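Home | News | Opinion | Reviews | Letters | Subscribe

Review: The Usel public comment system promises calmer council meetings. I have doubts.

2019-09-30 | By the Plillport city desk

4 min read

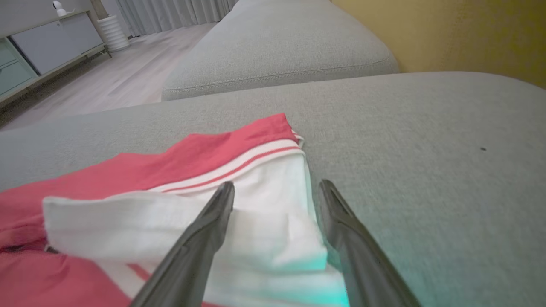

Does Usel make it easier for an ordinary resident to speak at a council meeting? It makes signing up easier, and the speaking part is about as hard as it ever was.

Plillport has been running its public comment through Usel since the fight over the nondiscrimination ordinance filled the council chamber twice in one month. The old way was a clipboard by the door. You wrote your name, marked "for" or "against," and waited. At the second ordinance hearing the clipboard had 202 names on it, and the meeting ran past midnight with church groups on one side of the aisle and gay rights groups on the other, each sure the other had been let in first.

So the city bought software. Usel lets you register from home, pick an agenda item, state your position and get a place in line. At the meeting you check in on a tablet in the lobby, and a screen over the clerk's desk shows who is up next. A timer gives you 2 minutes and turns red at the end.

I signed up for three meetings to try it. Registration is quick, I will give it that. The form is short, the text on it is large enough, and the confirmation email showed up before I had closed the page. If you have kids at home or a late shift, knowing your place in line is worth something.

Then the trouble starts. Usel asks for your position on the item, and the choices are Support, Oppose and Neutral. On a street repair contract that may do. On the ordinance, plenty of people wanted the housing section kept and the religious exemption rewritten, or the other way around. They had to pick a side to get a slot, and the screen in the chamber put that side next to their names in green or red before they had said a word. I watched a man spend half his time explaining that he was not really against it. The clerk told me the labels can't be turned off on the city's current plan.

The order of speakers bothers me more. The company's materials say the line is "balanced," meaning it alternates supporters and opponents. That sounds fair until one side has signed up in far larger numbers. At the last meeting I went to, the 8 people on the smaller side were all done early, and everyone left in line was on the other. Public comment is capped at 30 speakers, so a good part of that larger group went home unheard. A first-come list would have had its own problems, but at least you could look at it and see how it worked. I asked for the rule that decides the order and got a help page.

People who don't use email can still register by phone or at the counter in the Stubbs Building, during office hours only. Two of the congregations that turned out heavily on the ordinance have mostly older members, and so does the veterans' hall. A window that closes at five is no help to someone who reads the agenda at six.

For comparison, Lullivwood, which had a similar ordinance fight, still uses paper cards. Cards go in a box, the mayor draws them, and whoever is drawn speaks. You can write anything you like on the card or leave it blank. I sat through one of those meetings and it was slow, and a few people grumbled about the draw. I heard less complaining about it than I hear here about the tablet.

The archive is the best part of Usel. Every comment is clipped and posted by name and item the next day, and if you want to check what was really said against what got passed around afterward, you can. I have used it often. Whether every speaker understood they would be searchable by name on a subject like this one is another question — the notice is there, at the bottom of the form, in gray.

The city's contract comes up for renewal in December. I would keep the archive and the sign-up page, drop the position labels, and ask for the ordering rule in writing before paying for another year.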